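Section 4: Setting up the dish-placing task

By now you should have the Clakent arm controller talking to the Grinileo policy server (Section 3), and both arms should come up without a fault light. If they don't, go back. I know it's tempting to press on and sort it out later, and I have lost whole afternoons to exactly that.

This section gets you from a working robot to a first round of fine-tuning on dishes. The method is the one Yara Semaan and I settled on last May: collect a small set of good demonstrations, train on those, let the robot try, and only record corrections at the spots where it goes wrong. We call them patch demos. You'll see that name in the menus too.

4.1 Before you start

You'll need:

The calibration file from Section 2
One sink rack with parallel rods
A few plates, plain and matte to begin with
Free disk space for 200 recordings
The Maveo teleop handles, charged

Caution: Keep the stop button within reach of the person driving. I tape mine to the teleop stand.

Note: Shiny plates do work in the end, but they make the head camera's life much harder on the first round. Save them for 4.5.

4.2 Recording the base set

1. Start the recorder and pick "Dish place" from the task list. If the list is empty, restart the policy server and open the recorder again.

2. Type a short instruction in the prompt box. We use "put the plate in the rack" every single time. Please don't get creative here! I tried mixing wordings in my first base set and spent ages wondering why the training curve looked so lumpy.

3. Move both arms to the home pose. Wait for the tone.

4. Squeeze the right handle to begin. Pick up the plate by its rim, bring it over the rack, lower it, and let go once it's standing between two rods.

5. Squeeze again to stop. Press Keep or Toss.

6. Change the starting position of the plate a little and go again, until you have 100 keepers.

Be picky with Toss. A slow, slightly boring demonstration is worth keeping, but one where you fumbled the grip and recovered should go (you'll get plenty of recoveries in 4.4, where they belong).

Caution: Don't drive the wrist down hard against the rack. The force limit will trip, the arm will go limp, and whatever it's holding will drop.

4.3 Training the first round

7. Open the Tannous panel and choose New Run. Point it at the folder you just filled.

8. Leave the chunk length at 8. Edvin Løken tested longer chunks on our setup and the plate placements got smoother in the air and sloppier at the rods, so we went back.

9. Press Train. It'll save a checkpoint every 650 steps. Go have lunch.

10. When it finishes, load the last checkpoint and run it with one hand near the stop button. Expect it to be pretty good at reaching and grasping, and shaky at the end. Mine always is.

4.4 Recording patch demos

Now for the part I like best. You let the policy run on its own, and you take over only when the plate is close to the rack and things are drifting. The recorder marks the moment you grab the handles, keeps the short stretch before it as context, and saves everything after it as a patch.

11. Switch the recorder to Patch mode. The ring on the handles turns amber.

12. Start the policy and watch the plate, especially its bottom edge.

13. Take over when you see it tilting too far or heading for the wrong gap. Move gently into it; the arm blends from the policy's motion to yours over a short ramp, and a yank will show up in the data.

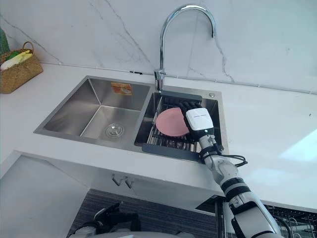

Patch mode cares most about the moment of contact, when the plate touches the rack and the fingers haven't opened yet. This is where our first-round policies tended to let go too soon, and it's where I put most of my patches. The pink plate has its lower edge against the metal rods while the fingers still curl over the upper rim, and that's the pose to look for when you're deciding whether to step in. If the tilt seems fine, leave the policy alone. If it doesn't, take over, straighten the plate slowly, and release only after it has settled between the rods.

14. Squeeze to stop once the gripper is clear of the rim. Don't stop at the release itself, or the policy never learns to back away.

15. Keep going until the patch folder and the base folder are the same size. That gives you nearly 200 recordings in all, once you've tossed the bad ones.

Note: Watch the wrist cable when you turn the plate. If the loop gets tight, back up and come in from a different angle. A tight cable pulls on the wrist just enough to spoil a gentle placement.

Note: Move the starting spot around, but leave the rack where it is for this round. We tried shifting both at once and the results were too muddled to tell us which change had hurt.

4.5 Training again and checking the result

16. Start a second run from your first checkpoint, with both folders added. Set the mix to Even.

17. When it's done, run the built-in check. It asks you to set the plate down in a fresh spot before each try, then asks you to mark the result as Standing, Leaning or Dropped. Be strict about Leaning. If you had to squint, it's leaning.

18. Save the report before you close the panel, because it isn't saved for you. (Yara has asked for this to be fixed. So have I.)

On our bench the second round mostly cleared up the early releases. It did less for plates that start very close to the counter edge, and I still don't have a good answer for those. More patches there helped a bit, then stopped helping.

If your second round comes out worse than the first, look at the patches you recorded last. Mine get hasty when I'm tired, and pulling the final handful out of the folder and retraining has rescued more than one run.

Once you're happy with plain plates, add the shiny ones with a new patch folder and repeat from step 11. Bowls need a different grasp and are covered in Section 5.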